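O posto de Dlamini ficava a 1340 metros de altitude, e o turno da noite começava às seis. Éramos nove homens e um rádio. Eu tinha chegado em agosto, com a segunda companhia, e ainda confundia os nomes das encostas.

Naquela noite o sensor da vala apitou duas vezes. O cabo mandou apagar o fogareiro e deitámo-nos atrás dos sacos de areia. A neblina subia do rio e tapava o arame. Do lado de lá da fronteira ouvia-se um cão.

Às duas e vinte alguém pisou pedra solta, a uns passos da cerca. O cabo gritou a senha e não teve resposta. Gritou outra vez. Depois disparou um foguete de iluminação e vimos três vultos agachados junto ao marco 287, com mochilas às costas.
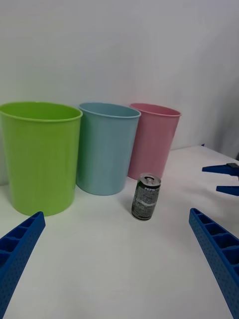

Quem deu o primeiro tiro? O relatório diz que foram eles, e foi o que assinei.

O tiroteio durou pouco. Quando o foguete se apagou, continuei a disparar para o sítio onde me lembrava de os ter visto. O cabo bateu-me no capacete para eu parar. Ficámos deitados até clarear, com as mãos dormentes, e pelo rádio disseram que a patrulha de Pistis vinha a caminho.

De manhã achámos uma mochila, uma bota e mais de 100 cartuchos no chão, quase todos nossos. Havia sangue na pedra e um rasto que descia para o rio. Dentro da mochila vinham pão, uma manta e pilhas.

O capitão chegou ao meio-dia e perguntou quantos eram. O cabo disse cinco. Eu tinha visto três. O capitão escreveu cinco, fechou o caderno e pediu café.

Nessa tarde reparámos o arame. À noite entrei de turno outra vez.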